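Mundico prepara la compra de más puestos con dos brazos

Jueves, 4 de julio de 2019

La empresa Mundico ha presentado esta semana su plan de equipamiento para el taller de Hurnville. El plan pide tres puestos nuevos de manipulación, que deben llegar en noviembre.
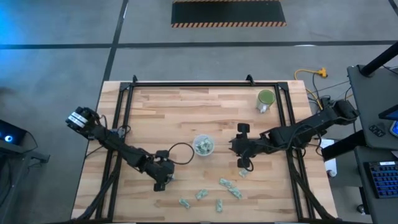

El presupuesto se ha calculado por puesto y no por brazo. Según Selina Holzer, responsable de compras, antes se olvidaban siempre las piezas pequeñas. Cada puesto se pide ahora completo: una mesa de madera, un marco de perfil negro y dos brazos montados uno enfrente del otro, con su cableado. Para el marco y los soportes se reservan 600 euros. 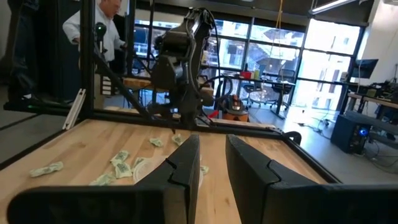 La oferta de Lammers incluye el montaje, pero no el transporte. La de Rirudby es más cara y ofrece 76 semanas de garantía. Holzer prefiere esperar a tener las dos ofertas por escrito. 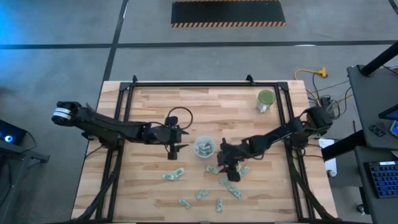 Los dos brazos sobre la mesa, con el vaso de plástico en el centro.

Otra partida, de 400 euros, corresponde a las puntas de las pinzas y a los recipientes de ensayo. Es una cantidad modesta, pero en el plan anterior no existía.
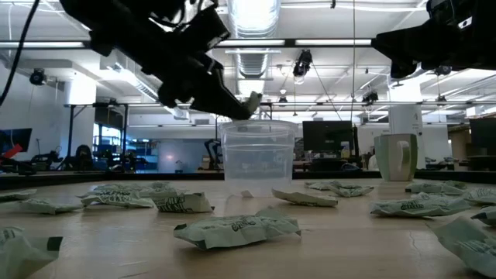

La punta de una pinza, encima del borde del recipiente transparente.

La decisión sobre el proveedor se tomará después del verano. Si hay retraso en la entrega, el segundo y el tercer puesto pasarán al presupuesto del año próximo.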